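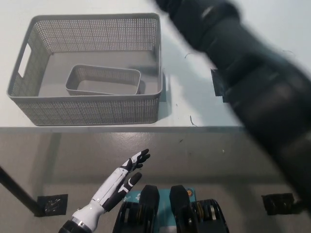
Lenka Šimek held that nesting one size inside another is where most storage ranges fail, and that she would judge the Doležal baskets on that point before any other. Her view set the order of the visit on 23/05/2024, when the Unham site opened its molding hall and sample room to outside buyers.

The gray series is molded plastic with perforated walls, a solid floor and a rounded rim. A small shallow basket placed on the floor of the large one takes up roughly half the inside width. The floor space left over is enough for folded cloths or a row of jars, but the small basket has nothing to locate it and can sit at a slight angle. A molded rib would fix this. The plant has no plan to add one, as it would make the floor harder to wipe.

The oblong handle cutout on the short wall is formed in the tool, with no trimming step afterward. Hanna Wilczyńska ran the hall tour and gave the cycle as 9 seconds longer for the large size than for the small. Most of that is cooling at the rim, where the section is thickest.

Part weight for the large basket is 653 grams. The load test uses a flat plate on the floor of the basket, which is then lifted by the handles and held. We were shown the log for batch 401 and saw no entries under rim deflection. Wall stiffness is not tested separately. I asked for a figure and did not get one.

The sample room was of more use than the hall. Sizes can be tried together on white tables, and gray shows up well against them. Small square holes let air through but will pass rice, screws and similar items near the base, so the range suits linen and packaged goods better than loose stock. Buyers from Clandalus raised the same objection and asked for a closed wall to a height of two fingers. It was noted down.

Pallet quantity is 2187 for the small basket, stacked. The large is quoted on request. Andside carries both sizes from September, gray only. Lenka Šimek ordered the small one and left the large pending a second sample.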